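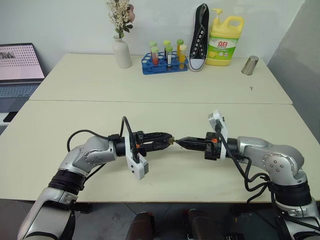 Two-arm handover practice

Two-arm handover practice is the name for a set of working rules used when two robot arms pass a small object between them, or when one arm holds an object and the other works on it. The rules concern the table, the fingers, the cables and the person who operates the arms. They are most often applied in laboratories and small workshops, where the arms stand side by side and share one work surface.

Origin

The first written version was made by Lajos Lakatos and Bianka Győri at the Tildale workshop, as a sheet of 46 short rules. It was later shortened and put in a new order by Ferenc Kun. This second version is known as the Tildale sheet, and it is the one most often copied. A separate text, the Cinitz rules, covers the same work but gives more space to the operator and less to the objects.

The shared zone

Both texts call the part of the table which both arms can reach the shared zone. In the Tildale sheet it may not be wider than 600 mm. Only one arm may move in the shared zone at one time, except in the last part of a handover, when the second arm comes near and the first one stays still. Objects that are not in use are kept at the back of the table, outside the zone. Where two tables are pushed together, their tops must be at the same height, and no object should be put down on the seam.

Small metal objects

Keys, padlocks, rings and similar things have their own section, because hard metal can slip between hard fingers. The main rules are the following:

The holding arm takes the heaviest part of the object. With a padlock, this is the body.
The shackle and the keyhole are left free for the other arm.
The working arm comes from below or from the side, with the tip of one finger first.
The object is held low over the table, so that a fall does little damage.
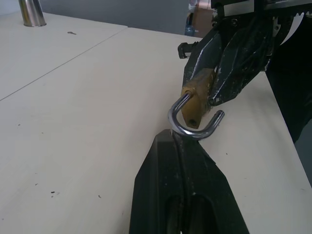
Padlock with open shackle, held by the body just above the table.

Speed during contact is limited to 80 mm per second in the Tildale sheet. The Cinitz rules give no number and say only that the operator must be able to stop the arm before it touches.

Care of fingers and cables

Scratches on the fingers are accepted, but a bent tip is not. Cables that run outside the arm must have enough length for the full turn of the wrist, and they are checked by hand before the first run of the day. Kristóf Nyitrai kept notes on 353 handovers at Tonano and wrote that the cable check was the rule most often forgotten.

Criticism

Bence Balogh has argued that the one-arm rule makes the work too slow, and that it should be used only with glass and liquids. The Deligiannis workshop follows his opinion and permits both arms to move in the shared zone if the operator has practised the task before.

See also

Gripper maintenance
Shared work surfaces
Cinitz rules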